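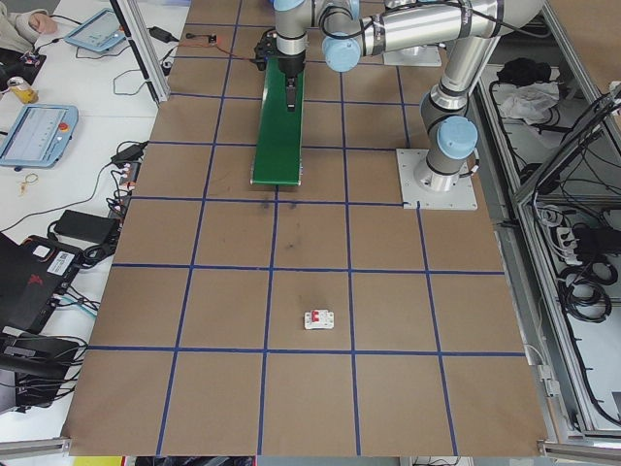
Welcome back, everyone, and a special welcome to those of you who've moved over from the Sunday beginners' group. Session five is where we stop moving the arm around for the fun of it (and it was fun!) and start asking it to put a part where we want it. The whole session hangs on one idea, which is that you and the robot need to agree on what "there" means. So before you touch a pendant, get into the habit of saying places out loud in grid squares. The blue tape divides the table into cells, and if you tell your partner the breaker is sitting by itself in a square below the green strip, they can find it with their eyes, and then you can both work out how to make the arm find it too.

What you'll be doing

Each pair will teach a pick, a travel and a place. The part is the small white circuit breaker, and I chose it because it's light, it has flat sides, and it's a bit awkward on top where the switch is. Manaia Wihongi, who is looking after the tool settings this term, has already measured the gripper length and saved it under the name Furnival, so please load that one and don't make your own. I know it's tempting. Last term we ended up with nine of them, and we spent half an evening working out whose was whose.

You'll need four points. Call them HOME, ABOVE PICK, PICK and ABOVE PLACE, in capitals, with your initials in front. The placing point itself we'll work out by offset from ABOVE PLACE, and I'll go over that at the whiteboard because it really does make more sense with a drawing.

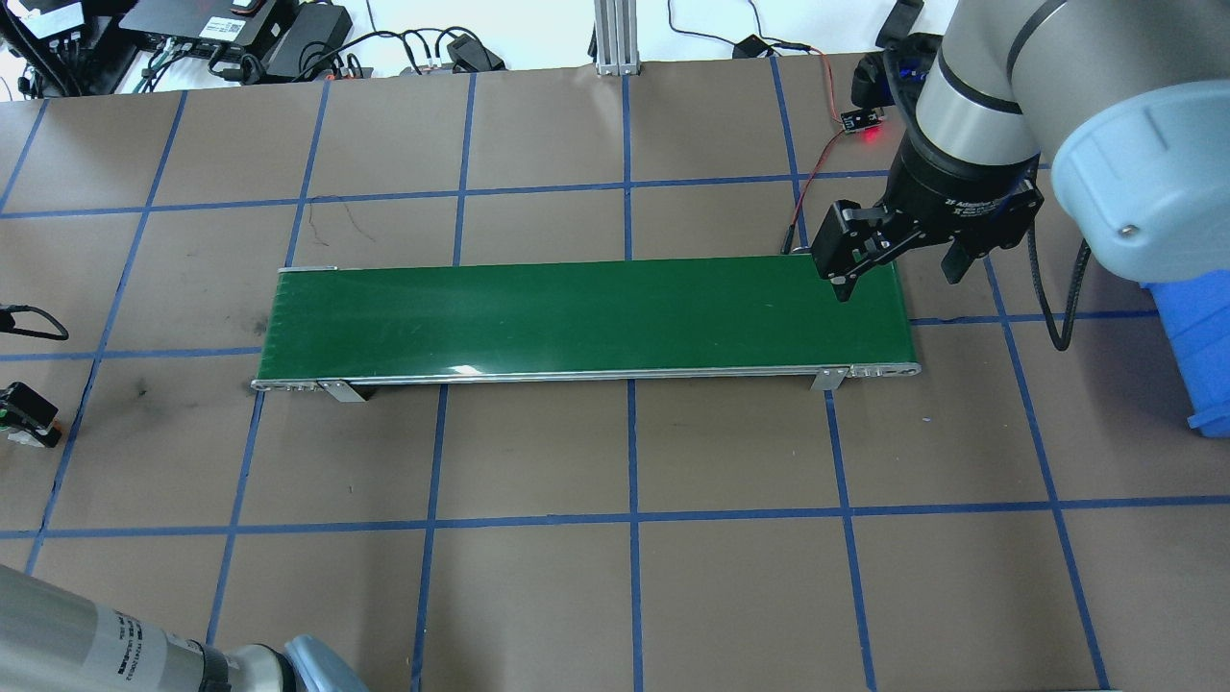 Now, a word on heights, which is where most pairs lose their time. ABOVE PICK should be straight over PICK, with nothing changed except the height. If you jog down by hand and drift sideways a little, the fingers will come in at a slant and nudge the part before they close on it. Teach PICK first, carefully, then copy it and add to the height number. It feels backwards, I know, but it saves a lot of muttering.

Speed is the other thing. Everybody starts slow and stays slow until Delwyn Rutherford or I have watched one full cycle. After that you may bring the travel moves up - the travel moves only, please, and leave the last bit of the descent alone. One person holds the pendant and keeps a hand by the stop button, and the other person watches the gripper. Swap after every run so that you both get to do both jobs.

If it goes wrong

It will, and that's quite all right. The three troubles I see most are these.

The fingers close and the part stays put. Your PICK height is probably too high, so bring it down a little at a time.

The arm takes a strange, swooping route between points. You've most likely used a joint move where you wanted a straight one. Have a look at the line in your program before you reteach anything.

The program stops and waits forever. Check the input number you've asked it to wait for, then check it again with your partner reading it aloud.
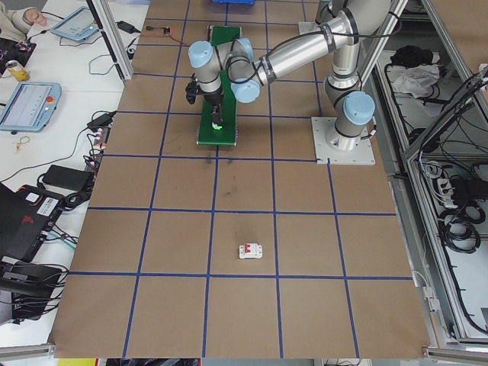
For your write-up I'd like one page from each pair, and a sketch is worth more to me than a long paragraph. Draw the table from above, put in your four points, and join them with arrows in the order the arm visits them. Please mark the things that the arm has to keep clear of as well, starting with the aluminum post on the left side and the blue bin up at the top edge of the table. Then tell me one thing you changed between your first run and your last, and why you changed it. Nikau Tawhiri's page from last year is pinned up by the door if you'd like to see how much detail I mean (his arrows are a delight).

Hand the page to me or to Darcy Ellery before the start of session six. Next time we bring in the moving belt, so keep your program somewhere safe, and do bring a pencil.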